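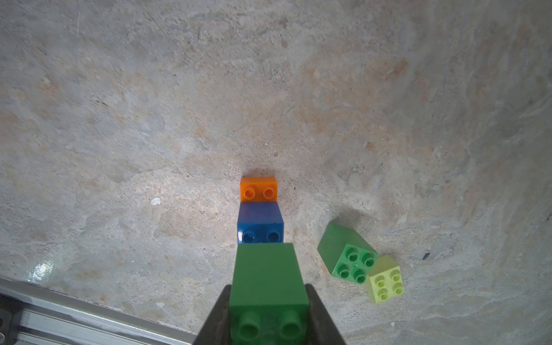 Green brick between the fingers, blue and orange in line ahead, on a concrete floor.

Workshop > Tips and Hints > Before You Buy > Small robot arms

Planning the money for a first robot arm in a home workshop

By Pallavi Dwivedi, 15 Sep 2020

Many readers have written to me after the January page on second-hand drill presses, and several of them asked the same thing: how much should one put aside for a small arm with a gripper? I cannot give one price, as the prices move every few months. I can only tell how I divide the budget, and where I made mistakes.

Write down the task first. Please do it on paper, with the size and the weight of the thing to be picked up. My own first task was large toy building bricks, the two-by-two kind, and I still recommend them to everybody. They have flat sides, they are cheap, they do not roll away under the bench, and a child's old box will give you plenty. If your arm cannot hold such a brick squarely, it will not hold a jar lid or a screw box either.

Keep 30 per cent of the money away from the arm. This was the advice of Yogesh Saxena, who plans machines for a packing shop, and I did not listen to him the first time. I spent nearly everything on the arm and then I had no rail, no proper power supply and no spare fingers. The arm stayed in its carton for the whole winter while I saved again.

The mounting costs more than you think. Aluminium extrusion is sold by length, but the brackets, the T-nuts and the end caps are sold separately, and they add up quickly. Make a drawing and count the corners before you order. Buy a few T-nuts too many. They fall, and on a grey floor you will look for them on your knees. Ask also whether the shop cuts to length, and if the cutting is charged per cut or per order. At Justutton it was per order, so Lamisi Ankrah and I put our two lists together and paid it once.

Look at your floor. If the arm will pick things from the ground, a rough concrete floor with cracks is workable, but the height is not the same everywhere. Lay a straight edge over the area and look for light under it. I thought I must buy a levelling compound and a steel plate, and I had both in the budget. In the end I moved the work area to a better patch beside the wall and kept the money. Sweep well also. A small crumb under a brick is enough to tilt it.

Shiny patches are a different matter. If you plan to use a camera near the gripper, the glare from smooth concrete or from glossy plastic can trouble it. Before you pay for a better camera, try moving the lamp. A cheap clamp lamp with a piece of baking paper in front (not touching the bulb!) did more for me than the upgrade I had been looking at from Druvanell.

Fingers are consumables. Put them in the budget like sandpaper. I order 6 pairs at one time, and I keep one pair never used, to compare the others with it. For bricks I prefer a finger which becomes narrow at the end, so it can go down when there is a neighbour close by. Bricks standing alone are easy, bricks in a row ask for more care, and with two that are touching at a corner you will learn whether your gripper opens too wide. Try all of these in the shop, if the seller allows it. Bring your own bricks in a bag. Merle Lowther did so, and the seller was quite happy to let her play.

Ask about the warranty in days of use. One supplier offered me 30 days to return the arm, but counted from shipping, and the parcel was nine days on the road. Szabolcs Gál had the same trouble, and he now orders the arm last, after the rail is already bolted down and the power is tested. I think this is the correct order for everyone.

Second-hand arms. They can be good value, but ask for a video where the arm picks up something and puts it down again, slowly. Listen to the joints in it. Ask if the original cables are included -- replacement cables for older models can be a large part of the price.

A last small thing about the paperwork. Keep the receipts for the rail, the lamp and the fingers in the same envelope as the one for the arm. When I sold my first set, the buyer wanted to see all of them, and I had only the half.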